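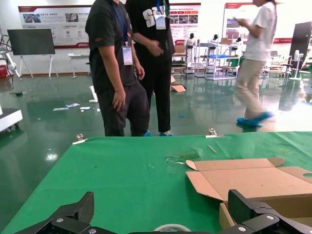
Ilmont opened its Flidside training hall to visitors for an afternoon in September, and put one of its robot cells to work on cardboard boxes while people watched. The company trains two-fingered grippers there to handle light packaging. The main demonstration was set up on a table with a green cloth, pinned along the far edge by small metal clamps, and an open cardboard box and a roll of clear tape were among the things on it. Visitors had blue lanyards and, in most cases, blue shoe covers over their own footwear, which were handed out at the door along with a sheet of safety notes.

Around 200 people came through between one o'clock and half past five. Most were from packing firms and warehouses in the area, with two college groups in the early part of the afternoon and a fair number of people who live nearby and had seen the notice at the library.

The work is part of a project called Gazi, which Ilmont runs with the packaging supplier Lustau. Lustau sends the boxes, in the shapes its customers order, and Ilmont collects records of people and machines folding, filling, closing and opening them. The records are used to train the software that drives the arms. Gazi started two years ago with a single cell in a corner of the Lustau warehouse and moved to Flidside when the floor there had been relaid.

Gøran Grønli, who manages the hall, gave a short talk at the start of each session. He told visitors that cardboard is harder for a machine than most of them would expect. A metal part keeps its shape when it is picked up, he said, while a box flap bends, springs back or catches on the one next to it, and the gripper has to cope with whichever it gets.

"People come in wanting to see it go fast," he said. "We would like that too. At the moment we want it to finish the box."

Finishing the box was not guaranteed. In the session our reporter attended, the arm got through four boxes and gave up on a fifth, when two tabs went into the wrong slots. An operator stopped the cell, cleared the table and started again. Grønli said a stop of that kind is logged in the same way as a good run, and that the project has learned a lot from them.

The cell's camera is fitted close to the gripper, so it looks out past the black fingers at the table and at whoever is standing on the other side. A display near the entrance showed visitors the view from it, and this drew some of the longest queues of the day, mainly from the college groups.

Not all the questions were about the machines. Several people from smaller packing firms wanted to know what it would cost to put a cell like this on a line, and how many of their staff would still be needed. Agata Vitale, who looks after the Gazi project for Lustau, answered most of these. She said no cell had been sold and there was no price to give. Lustau's own interest, she said, is in short runs of unusual boxes, which are slow to set up on its existing machines and are still done by hand.

"We have people who fold 300 of one shape in the morning and then never see that shape again," she said. "It is dull and it is hard on the thumbs. That is the job we would like help with."

She added that the people who do that work at Lustau have been coming to Flidside in turns to show how they do it. Some of their habits, such as pressing a fold twice before letting go, have been added to the instructions given to the operators.

The hall itself was open to walk around, with wall posters and displays on stands explaining the separate parts of the project. The floor is a shiny green epoxy. Three small white humanoid robots with black heads were placed around a white workstation further back, and a white arm stood to one side. Anyone who wanted to stay at the main table could do so, and some did for most of a session, on the far side of the cloth from the gripper. One person there stood with a bundle of white cards in both hands while a flattened box with its flaps spread lay between the gripper's fingers.
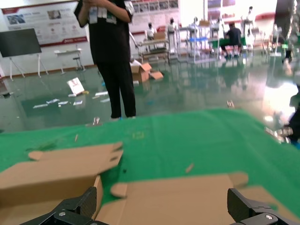

## Hands-on session for visitors

At three o'clock visitors were invited to try guiding a second arm themselves, using a pair of handles that pass the movement of the hands on to the gripper. Places were limited to 23 and were taken within a few minutes of the list going up.

The task was to close the lid of a small box and tuck in the front tab. Each person had three attempts. The quickest clean result came from a student on the college's joinery course, who said afterwards that the handles felt heavier than they looked. Several others found that they were squeezing far too hard and leaving dents in the card. Operators stood beside each visitor throughout and could stop the arm with a pedal.

Children under 12 could watch but not take part. Some parents said they would have liked a simpler activity for younger ones, and Grønli said the hall would look at that for next time – possibly with paper models to fold at a table by the entrance.

## What happens next

Gazi has funding for a further year. Ilmont plans to add 7 box shapes to the set it works with, all from the Lustau catalogue, and to run the same tasks under dimmer lighting, as the hall is a good deal brighter than most packing rooms. Vitale said a trial at the Lustau warehouse would follow if the results were good enough, and that staff there would be told the dates first.

Ilmont is also looking for part-time operators for the winter. The work is in shifts of four hours and no experience with robots is needed, though applicants should be happy to stand for long periods and to repeat the same task many times. Details are on the noticeboard at the Flidside hall and can be asked for at reception.

A second open afternoon is planned for the spring. Entry will again be free, but groups of more than six will be asked to book, after the two college parties arrived together this time and had to wait outside for a short while. Flat shoes are advised. There is step-free access from the car park side, and parking is free after noon.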